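Notebook, handover task, simulated cell
Jun 14, 2026
At the desk: me (Athina). Filippos joined for the second half. Gerasimos read the draft rules and sent comments, which are worked in below.

Purpose of the session: get the episode rules for the can handover into a state where two people can apply them and get the same answer. The version we have been using was written in May, when there was one tray in the layout and only Stamatia was labelling. Most of the wording is hers and most of it stays.

Where we are

The Brudel batch has 962 episodes in it. The first labelling pass rejected 94. I went back through the rejects one by one with the May rules open in the other window and could not make the rules give the recorded answer for 19 of them. Some had been rejected for a reason that isn't written down anywhere. Others had a reason given, but the rule quoted was about something else. None of this is carelessness. The rules say "clean handover" in four places and do not define it in any of them.

Witham need 800 accepted episodes with labels we can defend. We have more than that on paper, so there is room to be strict. I would sooner throw out a few good ones than argue over them later.

What I did this afternoon was take one episode at a time, stop it at the points where a label has to be decided, and write down what I was looking at before reading the label. It is slow going but it shows up the gaps quickly. The commonest gap is the stretch when the left hand has the can and the right hand is open and waiting over the blue tray.

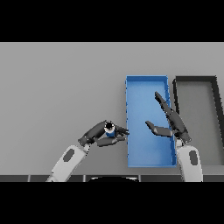

Under the May rules this could be called "transport", "approach" or "pre-handover" depending on which paragraph you read first. Stamatia used "transport" until the can stopped moving and "pre-handover" after that. Kalliopi used "pre-handover" as soon as the receiving hand was open. Both are sensible. They put the boundary in different places, and anything computed from segment length comes out different too.

Decision: drop "pre-handover" altogether. The segment is "transport" for as long as one hand holds the can and the other is not touching it. What the receiving hand is doing goes in a separate column. Gerasimos wanted to keep the old name as an alias. I have left it out of the sheet but the import script will still read it and convert.

Start state

The old rule said "hands in ready position". It did not say what the ready position was, and it did not mention the can at all. Rewritten as follows:

An episode starts with both hands open and neither one holding anything. The can is on the table, outside both trays. Both trays are clear of objects. If any of those is false at the first step, the episode is rejected with code S1 and nothing else in it is labelled.

A can that is leaning a little is allowed at the start, so long as it is on the table. I checked this with Filippos as he has strong views on it. He thinks the lean comes from the way the object is dropped in at reset and that the settling time is too short. It may be that, or it may be a fault in the collision shape. Either way it is a question for the simulator and not for the labeller. The labeller's job is to say whether the start state matches the rule. If the can goes over before either hand touches it, code S2.

The hands do not need to match each other exactly. The May rules could be read as asking for a mirror pose, and Kalliopi had rejected two episodes on that reading. The new wording only asks for open.

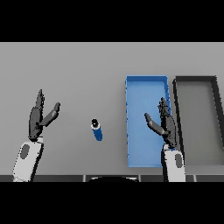

Contact and release

The part we spent longest on. Three things were mixed up in the old text: when the receiving hand first touches the can, when both hands are bearing on it, and when the giving hand lets go. The new rules give each one its own mark.

C1, first contact. The first step at which the contact log shows the receiving hand on the can. Take it from the log and not by eye. The fingers are dark and they overlap a good deal from the overhead view, and I was wrong by several steps more than once when I tried to judge it from the picture alone.

C2, shared hold. Starts when both hands have at least two contact points each. Ends when either hand drops below two. If it starts, stops and starts again, mark all of them. Do not tidy them into one.

C3, release. The last step at which the giving hand has any contact. A finger that brushes the can on the way out counts as contact and moves C3 later. Filippos objected to this, on the grounds that a brush is not a hold. I agree that it isn't, but "any contact" can be checked by a script and "meaningful contact" can't.

Release must come after shared hold has begun. If C3 comes before C2 then the can was dropped or thrown, whatever it looks like, and the episode is coded H3. I ran this over the 19 and it settled most of them straight away.

Position rule for the handover. The old text said it should take place "over the tray". A good number of the recordings have it just to the left of the blue tray, above bare table, and they had been treated in two different ways depending on who had them. There is no good reason to demand the tray at this stage. It only matters where the can is put down. New wording: the handover may take place anywhere above the table or the blue tray, but not above the grey one. The grey tray is kept out of it for now as part of it falls outside the overhead view, and a labeller can't vouch for what they can't see. 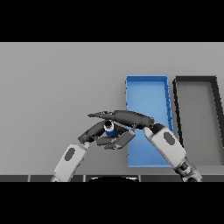 What a labeller may and may not do

Most of this was already custom. It needed writing down for Kalliopi, who is working from Prorncombe and can't lean over and ask.

1. Label from the log first, then look at the view to confirm. If the two disagree, use code Q and write one line saying how. Do not pick a winner.
2. Never change a label after seeing whether the episode was accepted. If you think one is wrong, raise it. The change gets made by the other person.
3. No label for intent. "Hand hesitates" and "arm corrects itself" were both in the May batch and both have to come out. Write what moved and at which step.
4. Colour words for the trays are blue and grey, always. The grey one had been called the black tray in places, after its rim, and a search for one name missed the other.
5. The object is "the can" in notes and object_01 in the sheet. It had been bottle, cup, can and cylinder. I don't much mind which, but it has to be one.
6. Left and right mean the robot's left and right. From the overhead view we use for labelling they happen to agree with the screen. From the front view they don't. Check which view you are in before you start.
7. One labeller per episode, and a second on every tenth. The second works blind.

Point 2 caused some discussion. Stamatia has been fixing her own slips as she finds them and would like to go on doing so. Agreed that she may, on the same day and before the acceptance script has been run. After that it goes through the other person like anything else.

Things I am less sure about

The two-contact threshold in C2. It comes from the old Antoniadis notes, where the object was larger and flat-sided. With a small round can and this many finger segments, two points may be too easy to reach. I have left it alone so as not to change two things at once. To look at again when the relabelled batch is in.

Whether the receiving hand's thumb should be logged separately. Gerasimos says yes. The log can do it, but the sheet would need another column for each hand and it is already wide enough to be annoying. Parked.

Version numbering. The simulator settings and the rules have been sharing one number. From now on each has its own and both go in the header of every sheet. A sheet with only one of them filled in gets sent back.

To do

Athina: send the new text to Kalliopi with the list of 19 and no labels attached. Compare when she is done.
Filippos: longer settling time at reset, on a copy, and tell us if the lean goes away.
Gerasimos: script for the C3 before C2 check, run over the full 962 and not only the rejects.
Stamatia: strip the intent labels. Keep the old column in a separate file.

The accepted episodes have not been checked against the new start rule yet. Doing that first thing next session, before any relabelling.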